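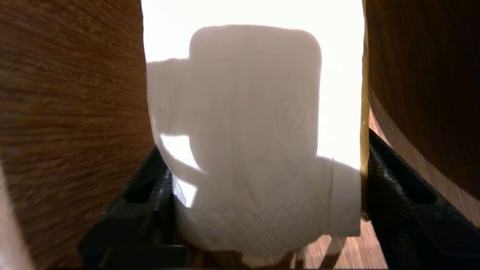
How many rolls does the upstairs restroom need between Friday deliveries? Eleven, if the spare shelf gets filled and the holder isn't left with a stub on it over the weekend.

May 16, 2020

Saturday, shop closed, just me and the radio. I said I'd sort out the paper question and I've put it off long enough, so that's what this entry is. Sorry to anybody flipping back through here for the hinge notes, they're a few pages earlier!

Background for Kiran, who missed the start of it: we had been buying whatever we could get, same as everybody this spring, and we ended up with two kinds on the shelf. One is the plain stuff from Bultley, thin, no pattern, comes off in long sad ribbons. The other is the embossed one Quyên found, with the swirly flower thing in the middle and the scalloped border with the little dimples under it. I've gotten weirdly fond of the border. Mỹ says it looks like a bakery doily, and now I can't unsee it.

What I wanted to know was whether the embossed roll lasts as long as the plain one. The embossed one is puffier, so you'd think there's less paper on it for the same size roll. I unwound one of each down the long bench, folding back at the end and marking off with masking tape (yes, I washed my hands, yes, I wiped the bench first). Plain roll: 328 sheets. Embossed: 207. So a lot less paper, and the two rolls looked the same size sitting side by side. I counted the embossed one twice, as I didn't believe it the first time. Same number.

But then there's how people use it. Lụa kept the tally on the door for the two weeks before last, one pencil mark per new roll, and we went through the plain ones faster than I'd have guessed from the sheet count. My theory is people grab a big wad of the thin stuff and fold it over, where with the thick one they take a few sheets and stop. I can't prove it and I'm not going to ask anyone for details. I'd like a second tally with only embossed on the shelf before we decide anything. Tín, could you draw up the sheet again? The last one got splashed.

Other things I noticed while I had rolls all over the place:

The loose end. On the embossed rolls the last sheet is glued down lightly, and if you pick at it in the middle it comes up ragged. Start at a corner and go slowly and it peels pretty clean. Once it's started, the flap just hangs there and it's fine. On the plain ones the glue is stronger and you lose the first two or three sheets every time. I've been saving those for wiping glue brushes.

Tearing. The embossed paper tears along the perforation if you pull down and a little to the side. Pull straight out and you get a frayed edge, and sometimes a strip up into the next sheet. No big deal, just untidy.

Storage. Please stand them on end! Laid on their sides under the box of sandpaper they go oval, and then they thump around on the holder. I squeezed two back into shape this morning and they're okay, but not great. Also keep them off the bottom shelf by the mop sink. The paper drinks up any damp in the room and the pattern goes flat. I opened one that had been down there since I don't know when and the border was just gone - smooth as a napkin.

Dust. The rolls we leave unwrapped pick up sawdust, and on the thick paper it settles into all those dimples and doesn't blow off. So leave the wrapper on until it's needed. I know that's annoying when you're in a hurry.

Ordering: Quyên has a quote from Prorkley for a full pallet, 2780 rolls, and much as I like a bargain, we have no place to put that. I asked whether they'd split it with Đặng next door and haven't heard back. In the meantime there are enough here for this month.

To do Monday: new tally sheet on the door, move the spares up to the middle shelf, use up the squashed ones first. I still have two unwound rolls' worth of paper in a garbage bag by the finishing table. It's perfectly good for wiping down, so help yourselves.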